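MORE HOME: The case for a boring bed

I bought the wrong sheets three times before I bought the right ones, and I'm not proud of it. The first set came from a Joromar sale in December, marked down to $73, and it popped off the corners every single night. The second set was flannel (in a bedroom that runs hot!). The third I won't even talk about.

So this winter I gave up on fancy and went plain. White fitted sheet, pulled tight, nothing on top of it until bedtime except a blanket bunched off to the side. I got the idea during a weekend at a little inn in Wosbridge, where the beds looked so calm I wanted to lie down in my coat. The owner told me she owns over 200 white sheets and irons none of them. She takes them out of the dryer early and stretches them on warm, and the mattress does the rest.

I've been doing that ever since, and it works on my old lumpy mattress, too — mostly. You do have to start with the corner farthest from you. I start at the headboard side, go diagonally to the foot, and only then do the other 2 corners, swearing a bit at the last one.

What surprised me is how much I like having one thing on the bed. Just one! A throw pillow army makes me tired, but a single book with a bright cover on all that white makes the whole room feel like somebody's about to have a nice afternoon. Kids' books are the best for it, the louder the better. I pick mine up at the Covutgate flea market and swap them whenever I get bored.
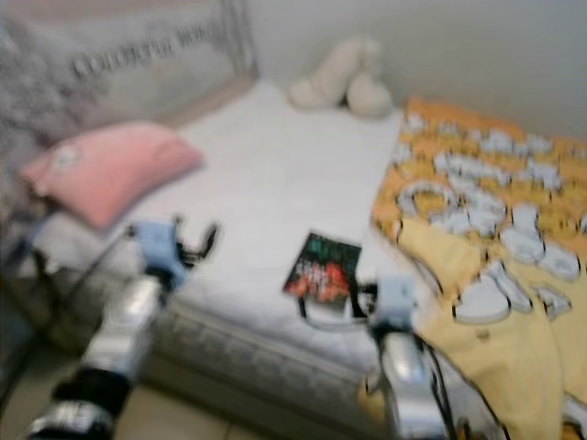
Pentti Ahonen thinks I'm dead wrong about the blanket, by the way. It belongs across the foot of the bed, he wrote to me after my last column, because off to one side it slides to the floor by midnight and you wake up with cold feet. He also wants everyone to wash white sheets with nothing else in the load, not even socks.

Fine, he has me on the socks. I'm keeping my blanket where it is until the weather turns, and then it goes in the closet with the flannel.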